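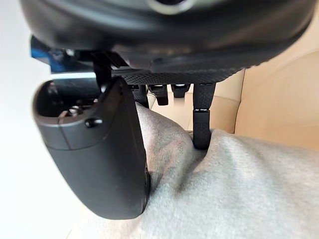
Silanis Fabric Handling Set

README

What the set covers

Silanis is a collection of recordings of cloth being picked up, turned, folded and put down again. It covers plain household fabrics only: towels, pillowcases, napkins, T-shirts and unhemmed offcuts. There are 500 recordings in this release, 232 of them of folding. The rest are picking up, flattening and stacking.

Fabrics

Each piece has a short code made from its type and a number, so TW04 is a towel and OC11 is an offcut. The code stays with the piece for good. If a piece is worn out or lost, its number is not used again.

Colours are recorded in one word (grey, white, blue) and are only there to help you find things. Two pieces called grey may not match.

Everything was washed once before use, without softener, and dried flat. Nothing was ironed — creases from storage are part of the set. Large pieces were kept folded on a shelf and small ones in a drawer, which is why the napkins tend to have sharper creases than the towels.

Files

clips/ holds the recordings, one folder per piece
pieces.csv lists code, type, colour, longest side in cm and fibre where the label gave one
folds.csv lists the fold used and the number of layers at the end
notes.txt has remarks made on the day

Fold names

half: one fold across the long side
quarter: half, then half again
thirds: both ends brought in over the middle
loose: gathered, no set shape

A fold is marked "kept" if the cloth stayed in shape until the end of the recording, and "opened" if it did not. Thick towels open a lot when folded in thirds.

Known problems

Fibre is missing for 16 pieces whose labels had been cut out. Please leave the field blank and don't guess from the look of the cloth.

Layers are counted at the thickest point. In version 1 they were counted at the edge, so the two versions should not be mixed.

PC07 is listed as a pillowcase but has been unpicked along one side. It behaves more like a flat sheet.

Longest side was measured after washing. The T-shirts were measured from collar to hem, sleeves ignored.

Contacts

Fabrics and fold labels: Elikem Darko
Files and corrections: Iddrisu Bawa

Corrections are added at the next release. Please give the piece code and the row.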